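Call for participants – student robot kitchen project, August session

Hurkico Robotics Club is looking for students to join the Skulereo team. Sign up by July 1, 2019.

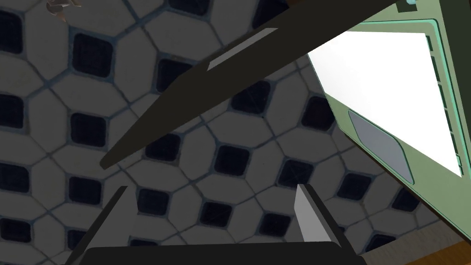 What we're doing

Skulereo is our simulated kitchen. Tiled floor, wood surface, a green appliance, grippers to drive. Everything happens on screen first. You write the code, run the task, watch it go wrong, fix it, run it again. Same view you get above is the one you'll be staring at most of the summer, looking down past the gripper fingers at the floor.

At the end of August we take the team to the Vorkdale student meet. Simulation class only this year. We placed mid table last time and would like to do better.

Who we need

Programmers – Python, any level past "hello world". If you've finished one intro class you're fine.

Modelers – people who like making 3D objects. Cups, drawers, door handles, all the stuff that fills up a kitchen. We're short on these so please apply!!

Test drivers – you run the gripper by hand with a controller and record tries. No coding. Patience is a must, some tasks take all afternoon.

One writer – for the team log and the meet report. Vorkdale wants the report in their own format and it's picky.

You should be in high school or first year of college. No robot experience needed. Need a signed parent form if under 18, we can't let you start without it.

Hours

Two evenings a week, 4 weeks, plus the meet. Evenings run long close to the deadline, so be ready for that. If you can't make the meet tell us when you apply, it won't rule you out but we have to plan teh seats.

Money

Unpaid, sorry. No fee to join either. Project budget is $800 and most of it goes to meet entry and the van. Club covers food at the meet.

What you get

A desk, a login, access to the Jatoi workstation (shared, there's a sign-up sheet, please use it). School credit maybe – ask your own advisor, every school does it different. We'll write a letter for anyone who stays the whole session.

Where we are now

Last session's drivers recorded 2,163 tries and a lot of them still need sorting into good and bad. That'll be week one for everybody, programmers too. After that we split up. Opening the appliance door is the big task on the list. Then picking small things up off the floor, then both in one run if there's time.

How to apply

Send a short note with:
Your name, school and grade
Which job you want (pick a second choice to)
Anything you've made – code, a model, a game level, a Lego thing, whatever
Evenings you can't do

No resume. Half a page is plenty. Adress it to Eirlys Gape, team lead, care of Hurkico Robotics Club, or drop it in the box by the club room door. Applied last year and didn't get in? Apply again, we've got more seats this time.

Replies go out within 2 weeks. Short chat after that, bring questions.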